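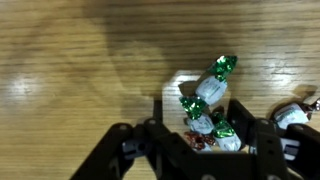 7 November 2020
Mahsa Alipour

Hi all,

Sorry for the slow reply, I wanted to finish the Fenulano merge before answering and it ate most of the week. Quoting the bit from the Stembridge folks that I'm going to try to answer:

> We've moved to Culinik 3 for the planner and we like it, but our
> pick node still gets stale masks from the wrist stream. The arm
> arrives over the object and the mask is from two poses ago. Shiny
> wrappers are the worst for us. Do you throttle the planner, or
> buffer the masks, or what? And does anyone still use the Ansari
> filter, or should we drop it?

We had the very same thing in May, and the short answer is buffer the masks, leave the planner alone. The long answer has a few parts, so I'll number them and you can skip whatever you've already tried.

1. Stamp at capture, please! Our old wrapper stamped each mask when segmentation finished, and then Culinik looked up the arm pose for that later time. While the arm was parked you'd never notice. Once it started moving, every mask got pasted onto the wrong bit of table. The new Fenulano node carries the capture time all the way through, so if you only do one thing, do this one. It's a tiny change (mostly deleting code, my favourite kind).

2. Keep a short ring buffer and ask it for the mask closest to the pose you care about. Ours holds 11 entries, and anything older than 50 ms relative to the pose gets refused. Refused means the pick node waits and asks again; it doesn't fall back to the last good mask. I know that sounds slow – I argued against it myself – but a late pick is so much easier to debug than a confident one in the wrong spot. Keep the room view on its own buffer too, as a backstop for when the tool is right down over a cup and the wrist stream can't tell you much about the rest of the table.
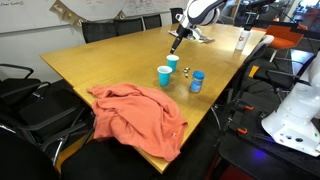
3. Ansari filter: keep it, but move it after the transform. We used to run it in image space and it cheerfully smoothed masks across two different poses, which gave us these lovely rounded blobs that matched nothing at all. In table coordinates it does what it says on the tin. Turn the window down to 3 to start with and see how you like it.

Right, on to wrappers, where I'm less sure of myself and would love other opinions.

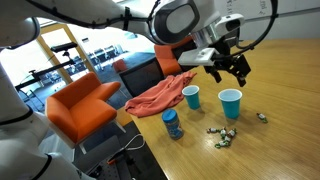 Instance splitting is where we still lose the most time. The segmenter is fine at saying "candy" and poor at saying where one stops and the next one starts, and then the planner gets one big mask with a centroid that may not be on any candy at all. My test for any change is now a mixed layout: a loose pile of white and green wrappers overlapping in front of the two cups, plus the loner out past the right-hand cup. If a parameter change breaks the loner, I've been too greedy with the splitting (the twisted ends want to become their own little objects). If the pile comes back as one lump, I've been too timid. I don't have a setting that's good at both yet. The nearest I've got is splitting hard and then merging pieces again whenever they stay together over 10 consecutive masks, and that's on the wrappers-wip branch if anyone's feeling brave.

The other one is containers on their sides. Culinik assumes a cup opens upward unless you hand it a pose, so anything inside gets planned from the top and you end up with a path straight through the cup wall. 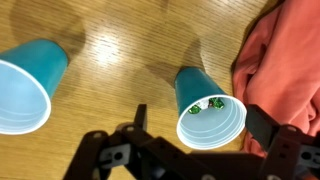 Wrist view: both cups on their sides, green foil wrappers inside the middle one.

For that I now fit the rim as an ellipse and take the opening direction from there, then mark the wall as a keep-out before the planner sees any targets. A rim that's clipped by the edge of the view gives me a rubbish fit, so those get skipped until the next view. Glare on the varnish sometimes gets picked up as part of a rim as well. I've got a colour check in there, but it's a hack and I'm a bit embarrassed by it.

Stembridge people, could you send me a log with both timestamps in it, capture and publish? Even a short one. I'd like to see whether your offset is constant or wanders, and if it wanders I have a different theory altogether.

Cheers,
Mahsa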